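Old office towers as a home file server – worth the power draw?

flokedden_nas
Posted Wednesday, 6:12 pm
I have two retired desktop towers and want one of them as a backup target for the house. Load is light: nightly sync, some video. Is the idle draw going to eat the savings over a small two-bay box?

Trillix
Depends on the board and supply. Mine idles well above a two-bay unit, but it cost nothing. Measure at the wall before buying drives.

Henao
Disagree on "cost nothing." A machine that runs all year has a bill. Mine came to 198 watt-hours per sync window before I changed the schedule. Set a wake timer and let it sleep the other hours.

Trillix
Wake timers are fine until one fails silently. I had six missed backups before I noticed.

flokedden_nas
Boards and cabling in the first and last:
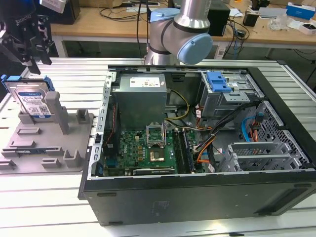
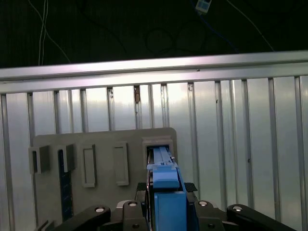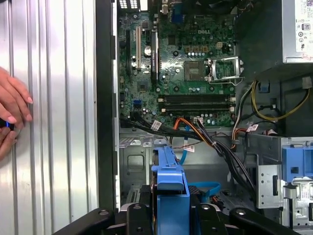 First one: CPU socket empty, retention bracket open. Last one: Dell board, side panel off.

Henao
Check the power connector pinout before you plan a supply swap. Some office models are not standard ATX. Also count the SATA ports.

dronemside
I would skip RAID here. Two separate disks, one kept offline. Around 3000 hours on mine with no errors in the log.

Trillix
Hours without errors prove little. Run a scrub monthly and read the SMART data.

dronemside
I do both. Still no RAID.

flokedden_nas
Ordering a wall meter first. Will post idle numbers.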